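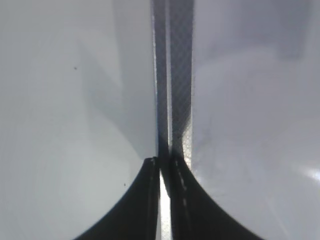

**Thread: Surden 600 pump losing pressure after a 2 hour idle**

**fang_lathe** wrote:
Surden 600 feeding a header tank in the loft. It holds pressure overnight if I shut the outlet valve, but with the valve open it drops off after 2 hours and the motor short-cycles. I have replaced the foot valve with a Siltetti one. No change. Pressure switch cuts in and out where it should.

**orrery21** wrote:
If it holds with the outlet shut, the foot valve was never the fault. You have a leak downstream. Check the float valve in the tank first.

**fang_lathe** wrote:
Float valve is new. Overflow pipe is dry.

**dampcourse** wrote:
Disagree with orrery21. Short-cycling points to the pressure vessel. Switch off, drain the water side, then put a tyre gauge on the air valve. If water comes out of the air valve, the diaphragm has gone.

**orrery21** wrote:
A flat vessel explains the cycling. It doesn't explain the pressure loss with no draw-off. Two faults, or one leak and a tired vessel.

> Overflow pipe is dry.

Any outside tap on the same run?

**fang_lathe** wrote:
Yes, one, by the greenhouse. Teed off after the outlet valve. 21 mm pipe, buried.

**dampcourse** wrote:
Isolate that branch and repeat the test. I'd still check the vessel.

**rinosmont_b** wrote:
Old Rinosmont compression fittings weep when buried in clay. I dug up 500 mm of trench for one last March. Fit an isolator at the tee while you are there.

**fang_lathe** wrote:
Branch capped on Tuesday. Pressure now steady with the outlet valve open. Vessel was also flat, no water at the air valve. Pumped it up and the cycling has stopped. Will dig at the weekend.

**dampcourse** wrote:
Recheck the vessel in a month. They don't go flat for nothing.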